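okay so the Kumik two-arm kit has been on my bench since August and people keep asking, so here goes, small thread 🧵

**1/** setup first. The box says "one evening." It took me three, and one of those was me mounting a base plate backwards. The rail is solid though, zero complaints about the rail

**2/** calibration is where I nearly sent it back!! The left arm kept drifting at the elbow. Emailed support at Climari (they sell it here) and Anwara Paul wrote back at 11 pm with a config file that fixed it. Give that woman a raise

**3/** software: fine. Ugly, but fine. I've logged 222 practice runs so far and it crashed on me twice, both times when I had the browser viewer open in a second tab (so don't do that)

**4/** current project is tidying. Gloves, soft stuff, odds and ends, all of it supposed to go in the basket. Soft things are SO much harder than blocks, I had no idea

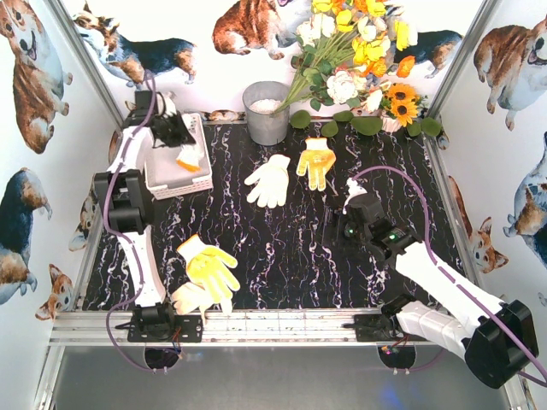
**5/** gloves are still my nemesis. The thin knit ones fold up under the fingers and I end up chasing them all over the table. I want to try the softer fingertips from Zollham next, if they ever restock

**6/** price! I paid 900 for mine used, with a spare gripper thrown in. At that price, yes, get it. New? I'd wait for a sale

**7/** cable clips are garbage btw, buy your own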